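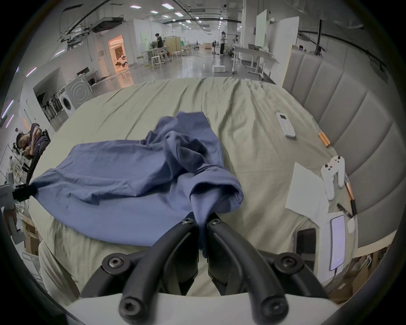 Mundum opened its Flaltirthorpe workshop to the public on May 23, 2022, and 90 people came to find out how a robot learns to handle laundry. The open day was the first for the company's Trevel project, which teaches machines everyday housework by recording how people do it. Guests stood close enough to see the black fingers of a hand-held gripper pinch the edge of a crumpled blue-gray garment on a green sheet, and many of them were itching to try it for themselves - so they did!

"Clothes never land the same way twice, and that's what makes this so much fun to work on," said Prasanna Begum, who leads Trevel. "I loved watching people slow down and think about a job they've done all their lives."

Visitors went through the workshop in groups of 18. Each group watched a demonstration, took a turn with the grippers and then sat down with the engineers over coffee. The team has recorded 4000 folds since work began in March, and guests were eager to hear which garments cause the most trouble. (Hoodies, by a long way.)

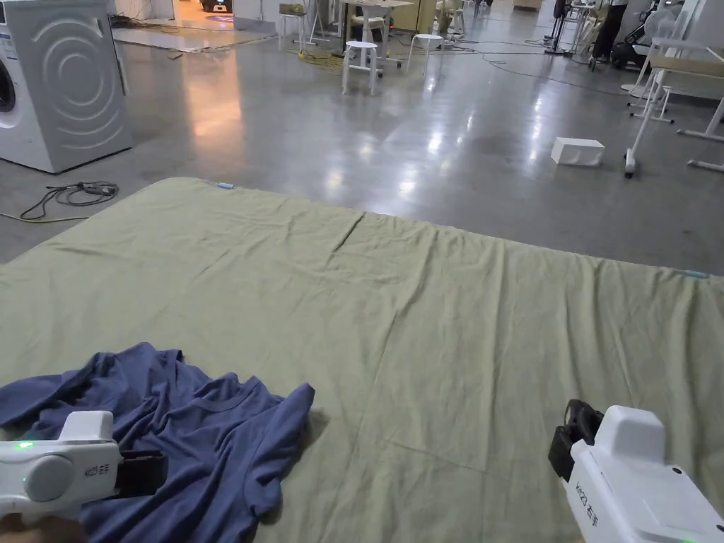 Why start with laundry?
Cloth bends, slides and hides its own corners, so a machine that learns to handle it picks up skills it can use on many other chores.

Ayuba Ametepe ran the hands-on sessions and fielded questions well past closing time. Some of the best came from a group of six students from the Yagi evening robotics class, who wanted to know how the team sorts a good recording from a poor one. Their teacher, Fumiko Kudo, has already asked to bring the next class.
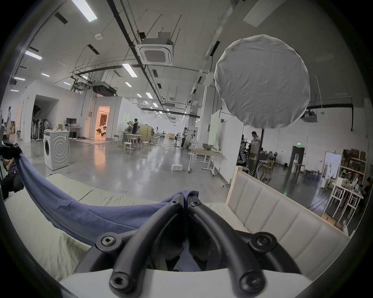
Blue-violet fabric held between the gripper's fingertips at the Trevel open day, Flaltirthorpe.

Mundum plans a second open day with longer sessions and more time at the grippers. Schools and local groups that would like a place can write to Moushumi Akanda at the workshop.

Contact: Moushumi Akanda, Mundum Press Office | © Mundum | Back to top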